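I've been meaning to write in defense of brown paper for a long time now, and since the end of August is when everybody I know seems to be packing or unpacking something, I suppose this is the moment. I mean the ordinary kind, on a roll, the kind you pull across a table before you do anything that might leave a mark. My mother covered our kitchen table with it every June for jam, and again before school started, when the book covers got made (badly, with too much tape). I have been covering tables ever since.

People will tell you it's fussy. Why not just wipe the table afterward? Well, you can, and I have, and I've also spent a whole evening working dried glue out of the grain of a table I was supposed to be looking after for a friend. But saving the table is only half of it, and for me the smaller half. A covered table is a table with one job. The mail comes off, the keys come off, the bowl of things that have no home comes off, and for as long as the paper is down you are doing what you put the paper down for. I can't think of a cheaper way to clear a head. A roll of the Pliten paper I like is 70 feet long, and I'm stingy with it, so one roll sees me through most of a year.

And I'll say this too, while I'm at it — leave the wrinkles alone. I used to smooth mine out with a ruler and tape down all four sides until it looked like a drafting table, and then I'd be afraid to set anything on it. A few creases along the edge never spoiled anybody's afternoon. Once the paper looks a little lived on, you can relax and get to the cups and straws and whatever else you've got going. 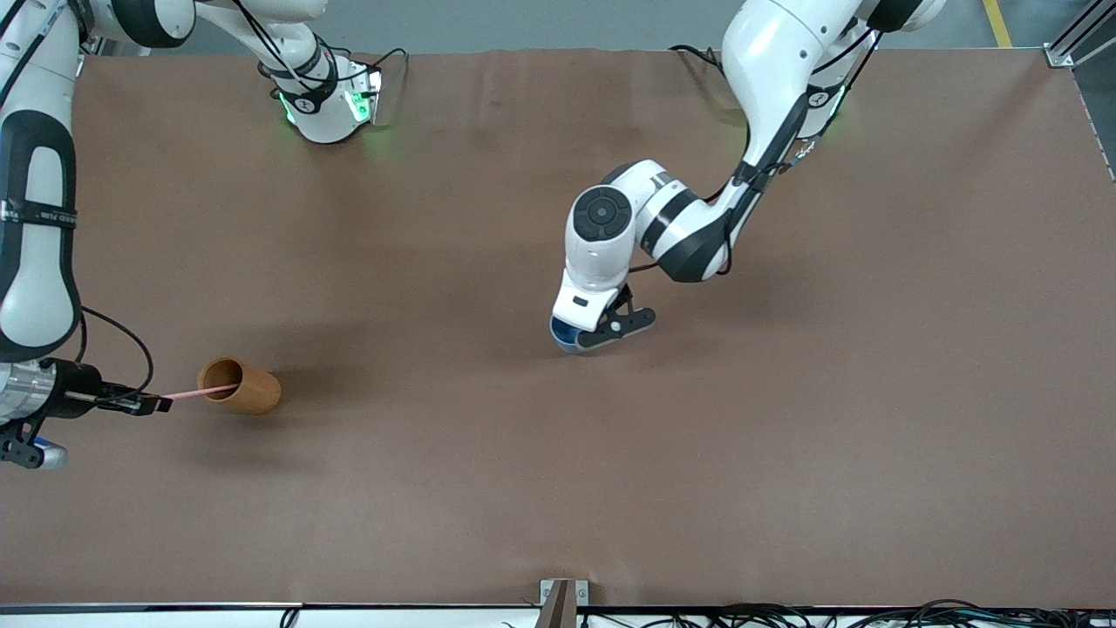
**Prirkano Table Arts Club** | Members' Pages | 28 August 2023

Which brings me to cups and straws, a subject on which I have more opinions than is probably healthy. Most of us, handed a straw and a cup, stand the cup up and drop the straw in from above. Fine. That's how you'd do it for a drink. But for putting things away, or for any of the small table exercises we like to do in this club, I've come around to the cup on its side. You lay it down, you bring the straw in level through the open end, and your hand learns something it doesn't learn from dropping. You have to find the height. You have to hold the straw lightly enough that it doesn't fold and firmly enough that it doesn't droop. It's a very small skill, and I've grown fond of it.

A thin straw is harder than a thick one, and I'd still choose the thin one. A color you can see against the brown helps a great deal, and pink does nicely. I tried clear straws one winter and spent the whole time hunting for them. As for the cup, a plain cylinder is all you need. I know the Morikawa tumblers have their admirers, and they are handsome on a shelf, but mine have a heavy foot and a narrow mouth and I've never once enjoyed putting anything into them. My old Hurkumex cups cost next to nothing and I've had them 11 years.

The objection I hear most is that a cup on its side rolls. It does! Mine has gone off the end of the table more than once. But paper gives it a bit more to rest on than bare varnish does, and if the cup still wanders, fold a scrap into a little ridge and tuck it underneath. I'd much sooner do that than go back to a rubber mat, which collects crumbs and smells like a tire when the sun gets on it.

So my plea, if 15 minutes of your day can be spared for it, is to roll out some paper this week and put one or two light things on it, and move them slowly. When you're finished, fold the sheet inward from the edges so the crumbs stay in the middle, and shake it over the trash. If it's still decent, keep it. Mine goes behind the pantry door with the others, and there's a good piece there now that I'm saving for the plums.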